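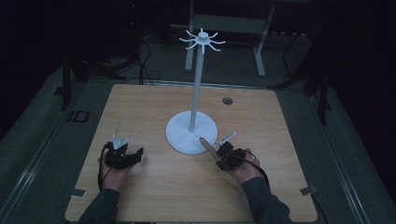

Compte rendu de l'assemblée générale ordinaire de la copropriété Britau
Séance du dimanche 15 mars 2020, salle du rez-de-chaussée, bâtiment B

Présidente de séance : Krisztina Bárány
Secrétaire de séance : Gholamreza Mahmoudi
Syndic : cabinet Morrison

La feuille de présence, émargée à l'entrée, fait état de 28 copropriétaires présents ou représentés. La séance est ouverte à l'heure prévue par la convocation. Le procès-verbal de la précédente assemblée ayant été diffusé avec la convocation, il n'en est pas donné lecture.

1. Approbation des comptes de l'exercice clos

Le syndic présente l'état des dépenses. Le poste chauffage est en hausse par rapport au budget voté. L'écart provient du remplacement du circulateur de la sous-station et de deux interventions de désembouage non prévues au contrat. Le poste eau froide est stable. M. Mahmoudi demande que les factures de désembouage soient imputées au compte entretien et non au compte combustible. Le syndic procédera à la correction avant l'envoi des décomptes individuels.
Les comptes sont approuvés sous réserve de cette réimputation. Quitus est donné au syndic.

2. Équilibrage hydraulique des colonnes de chauffage

Rappel : des écarts de température sont signalés entre les étages bas et les étages hauts du bâtiment B depuis la rénovation de la sous-station. Le bureau d'études Clekmont a remis son rapport. Il conclut à un surdébit sur les colonnes proches de la chaufferie et à un défaut de réglage des vannes de pied de colonne, dont 11 sont bloquées ou inaccessibles.

Le bureau d'études préconise :
- le remplacement des vannes bloquées par des vannes d'équilibrage munies de prises de pression ;
- la dépose des habillages qui empêchent l'accès en sous-sol ;
- un réglage au débitmètre, colonne par colonne, avec remise d'un procès-verbal de mesures ;
- la révision de la courbe de chauffe après réglage.

Trois devis ont été reçus. Celui de l'entreprise Pruldale est le seul à inclure la vidange partielle et la remise en eau. Les deux autres renvoient ces opérations à l'exploitant en place, hors forfait. Mme Bárány relève que le devis Pruldale ne précise pas la marque des vannes ni la durée de garantie sur les réglages. Un copropriétaire du dernier étage demande si des robinets thermostatiques seront posés dans les logements. Le syndic répond que ce lot n'est pas chiffré et relèverait d'un vote distinct.

Résolution : l'assemblée retient l'entreprise Pruldale, sous réserve de réception d'un devis complété. Les travaux seront exécutés hors période de chauffe, avec un démarrage en juillet. Les appels de fonds seront établis selon la clé de répartition chauffage. Résolution adoptée.

3. Ventilation des locaux vélos et poussettes

Le local du bâtiment A présente des traces de condensation en partie haute du mur nord. La grille d'extraction est encrassée et le débit mesuré est inférieur à la consigne. Deux solutions sont examinées : nettoyage du réseau avec remplacement de la bouche, ou pose d'un extracteur autonome asservi à l'hygrométrie. La seconde suppose une alimentation électrique dédiée depuis le tableau des services généraux.
La première solution est retenue. Un relevé d'humidité sera effectué après intervention. Si les valeurs restent élevées, l'extracteur sera inscrit à l'ordre du jour suivant.

4. Contrat d'entretien des portes de garage

Le contrat actuel est reconduit tacitement chaque année. Le délai d'intervention n'y est pas chiffré. M. Mahmoudi fait état d'une immobilisation d'environ 31 heures au cours de l'hiver, porte en position fermée. Le syndic est mandaté pour négocier un avenant fixant un délai maximal et une procédure d'ouverture manuelle affichée sur place. Adopté.

5. Questions diverses (sans vote)

- Éclairage de la cage d'escalier B : minuterie trop courte entre le palier du premier et le local technique. Réglage à demander à l'électricien.
- Badges : les demandes de duplicata sont à adresser par écrit au syndic, avec le numéro de lot.
- Boîtes aux lettres : les étiquettes non conformes seront remplacées aux frais des intéressés.

L'ordre du jour étant épuisé, la séance est levée. Le présent compte rendu est signé par la présidente et le secrétaire de séance. Le rapport Clekmont est consultable au cabinet Morrison sur rendez-vous.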